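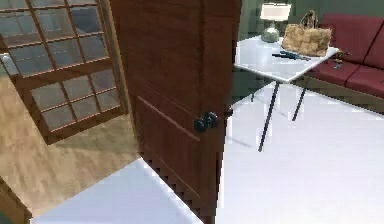 Figure 4. Rendered interior with a paneled wooden door, partly open, beside a window with small panes.

4.2 Shared remixing in the Korkier forum

The most exciting material we collected came from the remix threads. Members of the Korkier forum, which grew up around a long-finished animated series, had been posting their own theme covers and background pieces for years, mostly as single tracks with a few polite replies underneath. Then Fatima Mahlangu, one of the moderators, opened a thread where people could upload the separate parts of a song (drums, bass, vocals, whatever they had) and let anyone else rework them. The change was wonderful to follow! We read 200 posts from before the thread opened and 200 from after it, and coded each one for the kind of feedback it gave.

Before the thread, most replies were praise with little detail. Afterward, members asked each other about tempo, borrowed bass lines, and argued happily over whether a villain's theme should ever be in a major key. Of the 32 members who took part in the remixing, several had only ever posted fan art or stories, and two of them went on to write lyrics.

Credit was the one sore point. Some early remixes named only the last person to touch the file, and the members settled on a simple rule of listing every contributor in the first line of the post. Motaung and Modise describe a similar habit among the Nerneck tape traders, though there the lists were kept by hand and passed along by mail. We return to crediting in Section 5.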